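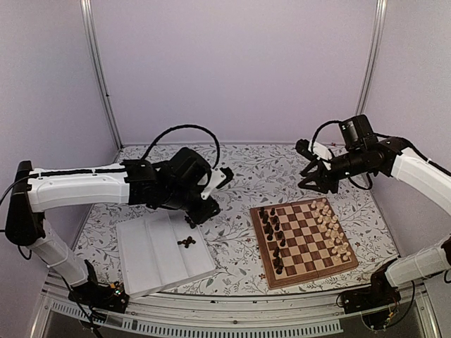

Home | Courses | Handouts | Lab hours | Staff

Unit 5. Setup and care of the two-arm tabletop cell
Revised Saturday, September 5, 2020. Prepared by Fidelina Huanca, Makoton Technical Workshop.

5.1 Scope

This handout covers the daily start, the cable check and the weekly care of the chess cell. Programming of the pick routine is in Unit 6. Students who have not signed the safety sheet may read along but may not power the arms.

5.2 Layout

Each arm has a black base at a front corner of the table. Between the bases runs the front rail. The chessboard and the white tray lie on the patterned cloth. The tray holds the pieces not yet set up. On each wrist a white bracket carries the small module above the gripper; the bracket and gripper are calibrated as one unit. If either is loosened, the calibration of that arm is void and must be repeated.

The board may sit at a slight angle. The routine finds the border before every run, so do not waste time squaring it to the rail. Wrinkles in the cloth matter more: a fold under the board changes the height of the squares, and the gripper closes too high or pushes down on the piece.

5.3 Daily start

1. Supply off. Move each arm by hand through its full reach. Stop at any rough spot and write down the joint.
2. Smooth the cloth from the back wall toward the front rail.
3. Open the board fully and press along the fold seam.
4. Supply on, left arm first. Wait for the base lights before switching on the right arm.
5. Run the homing file. Encoder counts at rest must agree with the card within 10. A larger error at one joint only usually means a slipped horn – see 5.5.
6. Open and close both grippers five times with nothing between the fingers.

5.4 Cables

The cable loops at the wrist and elbow are left long on purpose. A loop pulled tight at full reach will work its connector loose within a few sessions. A loop that is too long catches on standing pieces. Check both limits: arm fully out, then arm folded over the board. Tie cables to the link, never across a joint. The yellow connectors at the bases are to be pushed home with the thumb – no pliers.

5.5 Slipped horn

Supply off. Support the link before removing any screw. Turn the horn to the mark, refit, and tighten in a cross pattern. Repeat step 5 of the daily start. Record the old and new counts in the Dondona log, form 101.

5.6 Weekly

Wipe the finger pads with a dry cloth. Check the bracket screws by hand. Save the log and clear the buffer when it passes 512 entries.

Comments (3)

goodwin_lab: Step 4, does the order matter if both arms share one supply?

F. Huanca: Yes. Same order, same wait.

tmk: The July version had form 110 in 5.5. Is 101 correct?

Contact the workshop office | © 2020 Makoton Technical Workshop | Back to top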